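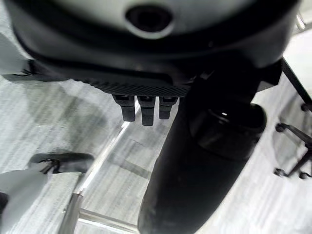 One reader in Plultthorpe wrote to us that she had given up on ironing altogether, and that the only thing she missed was the smell. She used to do five shirts every Sunday night with the radio on. Then the office dropped its dress code, the shirts went to the back of the closet, and the board went behind the door.

Her letter came in after our short item on laundry habits in July, and it was one of 68. Most were longer than the item. People have strong feelings about ironing, including people who never do it.

Plenty of the letters were about pillowcases. A pressed pillowcase takes two minutes and feels cool when you lie down on it, and several readers who iron nothing else still iron those. Others keep up with napkins, or with the one tablecloth that comes out for holidays. Linen was a sore point. It creases while you are buttoning it, and half of those who mentioned it have decided that creased is how linen should look.

At Szulc, a dry cleaner and laundry on the main street in Bulta, pressing used to be most of the trade. The shop took in 80 shirts on a normal weekday. Now it takes in 25, and the rest of the counter is given over to comforters, curtains and wedding clothes. The price for a shirt on a hanger has gone up twice. Regular customers still bring theirs on Monday and want them by Thursday.

The method has not changed much. Start with the collar, from the points toward the middle, then the yoke, the cuffs, the sleeves and the body. The cloth should be a little damp. A shirt that has dried stiff on a line needs a spray of water and ten minutes rolled up in a towel before the iron goes near it.

Some readers asked about steamers. They are good for dresses, jackets and anything that hangs – less good for cotton collars, which need a hard surface under them. One man in Gosora uses a steamer for his suits and a folded blanket on the kitchen table for everything else. He sold his ironing board at a yard sale and has not bought another.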